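Switching carriers and keeping the number

Posted Saturday, May 15, 2004

I changed cell phone companies in March and I'm only now getting around to writing it up, mostly because the last bill from the old company didn't arrive until this week. A few people asked me how it went after I complained about it here, so this is the whole thing in order.

I had been with Clestard for four years. The coverage was fine at home and fine at work and bad on the road between them, where I spend more time than I'd like. My contract ran out over the winter and I went month to month. Akovholm put up a tower near the highway last fall, and Rahel Ortner, who sits across from me and drives the same road, had been making calls the whole way home without losing one. That was enough for me.

What held me up was the number. I've had it long enough that it's on my checks, my resume and a sign at my brother's shop. Until the rules changed I would have had to give it up, and I would have stayed with Clestard and kept complaining. 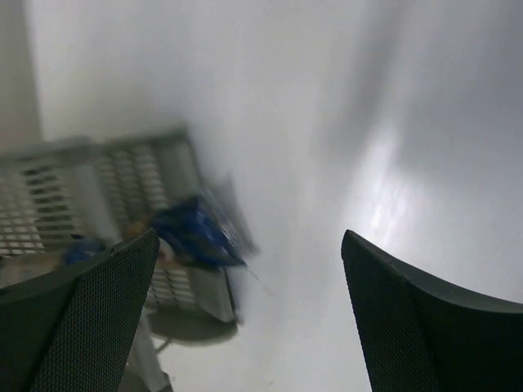
Do you have to cancel your old service before you move the number?

Leave the old service turned on until the number has moved. If you cancel first, the number goes back to the old company and there may be nothing left for the new one to take. The new company sends the request, and when the number goes over, the old account closes by itself.

I got that wrong at first. I had the Clestard cancellation line on the phone and was already on hold when I looked at the brochure again and hung up.

The store part was easy. I went to the Akovholm store on a weekday evening, picked a plan, and filled out a form with my name, my billing address, my Clestard account number and the last four digits of my social security number. The clerk told me everything had to match what Clestard had on file. I said it did. It did not. I moved two years ago and changed my mailing address, but the account itself still had the old apartment on it, and the request came back rejected the next morning.

So I called Clestard to fix the address. They were polite and in no hurry. The first person could change it but said it would not show up until the next day. The second person, the next day, said it had not been changed. The third person changed it while I waited and read it back to me. Then I called Akovholm and asked them to send the request again, and they said it was already in a queue and that I could not be moved up in it.

From the first form to the last step it took 9 days. The brochure said a few hours. For most of that time I carried two phones. The new one could make calls but not receive them, and the old one did the opposite for one strange afternoon. If somebody called me back on the number they saw on their screen, it went to the phone in my other pocket. I missed a call from the dentist this way and had to reschedule.

Text messages were the last thing to come over. Voice calls worked on a Tuesday morning and texts from people on other carriers just didn't show up until a couple of days later. I asked about it and was told to turn the phone off and on. I did that a number of times. I don't think it had anything to do with it.

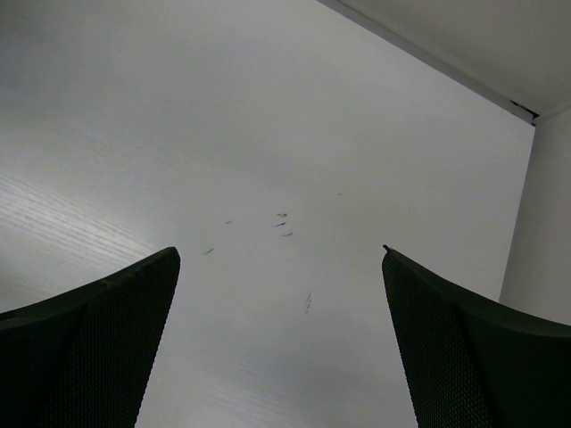
The phone itself I should say something about. Your old phone will almost certainly not work with the new company, so figure the cost of a phone into it. I got a Zatar, the plain flip model, which was free after a rebate with a two-year agreement. The rebate form wanted the original bar code cut from the box, a copy of the receipt, and the serial number written in two places. I mailed it in March and I'm still waiting. The battery is better than my old one. The ringer is not loud enough and the buttons on the side get pressed in my pocket.

Moving the phone book over was done by hand. There is supposed to be a cable from Gasser that does it, and the store had one on the wall, but it cost 48 dollars and the box didn't list my old phone. I sat down with both phones on a Sunday and typed in everybody I still talk to. That was a shorter list than what was in the old phone.

Now the money. My Clestard plan had 300 minutes and I went over almost every month. The Akovholm plan has 500 and free nights and weekends, but nights start at 9:00, an hour later than I was used to. I have been caught by that twice. The monthly price came out a little lower even with the number transfer fee they add to everybody's bill. I would not have switched for the savings alone.

The final Clestard bill was for 19 dollars and some cents. Part of it was a full month's charge for voice mail on an account that was open for part of the month. I called and they took it off. Check yours, because I doubt they would have brought it up.

Mathias Oberholzer wrote in to ask if the same thing works for a home line, moving it to a cell phone. As far as I know you can in some areas, but it takes longer, and I haven't tried it. If you have DSL on that line, ask before you do anything, since you could lose the DSL along with it. If anybody has done this, leave a comment and I'll pass it along to him.

Coverage on the highway is good so far. There is still a dead spot by the reservoir, same as before.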